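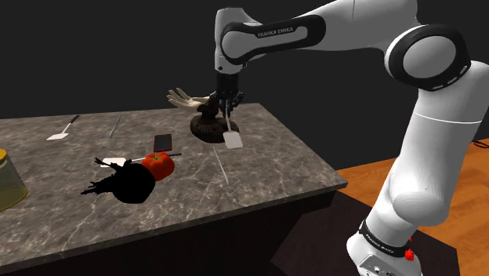 Kitchen bench cell: equipment plan, Skeltham site
Compiled by Reginald Greenberg, December 2020

The gallery covers the single-arm bench cell proposed for the Skeltham test kitchen. All views are rendered in simulation. The purchase has been split into two stages, with the arm, gripper and mounting in the first and tooling, guarding and spares in the second. Prices are held in the Lemel quotation and are not repeated on this page, apart from the one item still open.

The arm is budgeted as a complete unit with controller, cabling and mounting hardware. Kęstutis Ķēniņš has asked that the gripper be listed on its own line, as its replacement cycle is shorter and it will be charged to consumables after the first year. Freight and commissioning are also separate lines. Training is quoted for two operators. 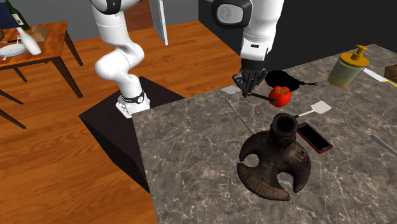

Layout and mounting

Arm at the left corner of the worktop, on its own dark pedestal, with the gripper down among the utensils. The left foreground of the stone surface is clear; the utensils, tomato, phone and large brown vessel sit further over.

The pedestal is not in the Lemel price. Stesa quoted for a welded stand with levelling feet, and Leiva for a bolted one. Both meet the stiffness figure we sent out. The Leiva stand is £900 dearer but can be taken apart and moved, and the lease on the test kitchen comes up for review in September. Decision open.

Floor fixing: the drawings assume anchors into concrete. If the planks are to stay down, the stand supplier must quote for a spreader plate, and nearly two weeks should be added to the installation date. Power and network to be brought in from the wall side. No allowance has been made for an extension to the worktop.

Fingers and spares

Thin, flat handles are the awkward case for a two-finger gripper. A spatula shaft gives the pads very little to close on, and a small error in height puts the fingertips into the stone. The budget therefore carries two finger sets - one standard, one with longer pads - and a box of replacement pad material.
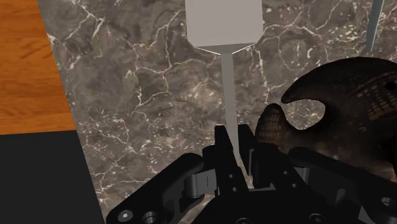 Longer pads cost reach between neighbouring objects, so the second set should be trialled on a crowded worktop before a further order is placed. Finger blanks can be machined in-house if the drawings are supplied; Lemel has been asked to confirm this in writing. A wrist camera is left out of the first stage. The cable route for one should be specified now, with a spare connector at the base, and the bracket priced as an option.

Quotations and revised drawings to R. Greenberg, Skeltham.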